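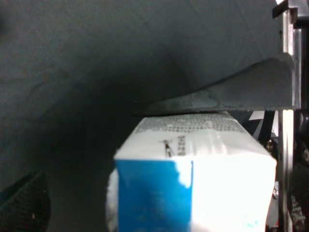 Arnés antitirones Grundik, talla M: reseña después de un otoño de paseos

Cuido perros ajenos unas cuantas semanas al año. Suele ser la perra de mi hermana, una mestiza de pelo corto que pesa bastante más de lo que aparenta y que tira de la correa desde el portal hasta el parque. Con collar tosía. Con el arnés viejo, de los que se enganchan en el lomo, tiraba todavía más fuerte. En noviembre compré el Grundik con doble anilla y desde entonces lo hemos usado a diario cuando está en casa.

Qué viene en la caja

El arnés, una correa corta de 40 centímetros y un folleto con las instrucciones de ajuste. La correa corta sirve para cruzar calles y poco más. Para pasear uso la mía, de 2 metros. El folleto trae dibujos pequeños y una traducción floja, pero se entiende.

Ajuste

Tiene cuatro puntos de regulación, dos en el pecho y dos en la cinta que pasa por detrás de las patas delanteras. La primera vez tardé bastante. Conviene hacerlo con el perro de pie y cansado. Lo dejé de forma que cupieran dos dedos entre la cinta y el cuerpo, como dice el folleto, y tras el primer paseo tuve que apretar un poco el lado izquierdo, porque el arnés se le iba girando.

Las hebillas son de plástico y cierran con un clic claro. Una de ellas queda cerca de la axila. En un perro de pelo corto hay que vigilar esa zona. A ella le salió una rojez pequeña la primera semana y desapareció cuando subí la hebilla un par de centímetros. En un perro de pelo largo imagino que el problema será más bien de enganchones.

Para ponérselo hay que pasar la cabeza por el hueco. A muchos perros no les gusta nada. Mi hermana lo resolvió con trozos de queso y yo he seguido con el mismo sistema. A estas alturas mete la cabeza sola en cuanto oye la nevera, aunque no toque salir.

En la calle

La anilla del pecho hace lo que promete. Cuando tira, el arnés la va girando hacia un lado y pierde fuerza. No deja de tirar por eso, pero puedo sujetarla con una mano, y antes no podía. 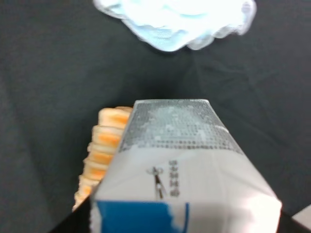 Con la anilla del lomo la diferencia desaparece y vuelve a ser un arnés normal. La uso en el parque, cuando le pongo la correa larga para que olfatee a su aire.

Hay un defecto que me parece importante. Si el perro frena de golpe y recula, la cinta del pecho se afloja y el arnés sube hacia el cuello. Nos pasó delante de un camión de la basura. No llegó a soltarse, pero le faltó poco. Desde entonces, en las calles con tráfico le dejo puesto también el collar y uno los dos con un mosquetón pequeño. Para un perro miedoso buscaría un modelo con una tercera cinta en la barriga.

Haruto Onishi, el vecino con el que coincido en el parque a las 8, tiene el Tripathi acolchado para su setter. Nos los cambiamos una mañana para probar. El Tripathi pesa más y da más calor, pero no se mueve del sitio. La anilla delantera va cosida sobre una pieza rígida y el giro se nota menos. Si el mío fuera un perro tranquilo que se asusta con facilidad, me quedaría con ese.

Limpieza y desgaste

El fabricante recomienda lavarlo a mano. Yo lo he metido en la lavadora dentro de una funda de almohada, con agua fría y sin centrifugar, y ha salido bien. Tarda en secar, sobre todo el acolchado del pecho, así que mejor lavarlo por la noche. Después de 6 lavados las costuras siguen enteras. El ribete reflectante ha empezado a pelarse por el lado que roza con la hebilla y de noche ya se ve menos de lo que debería.

Las anillas son metálicas y no tienen óxido. El velcro de la etiqueta lateral, donde se puede poner el nombre, se llena de pelo y hierba y ya no pega. Lo he quitado.

Tallas

La tabla de la web se queda corta. Por medidas le correspondía la S, y la S no le cerraba. Pedí el cambio y la M le va bien con las cintas casi al mínimo. El cambio fue gratuito, pero el envío de vuelta lo pagué yo. Mide el pecho por la parte más ancha y, si el perro queda entre dos tallas, pide la grande.

Valoración

Le pongo un 6 de 10. Para un perro fuerte y confiado que tira mucho, cumple y me ha quitado el dolor de hombro. Para cachorros no lo compraría, porque se les quedará pequeño enseguida y el ajuste es pesado de repetir. La perra vuelve en primavera y seguiremos con el mismo arnés, con el mosquetón de seguridad puesto y un ribete nuevo que ya tengo pendiente de coser.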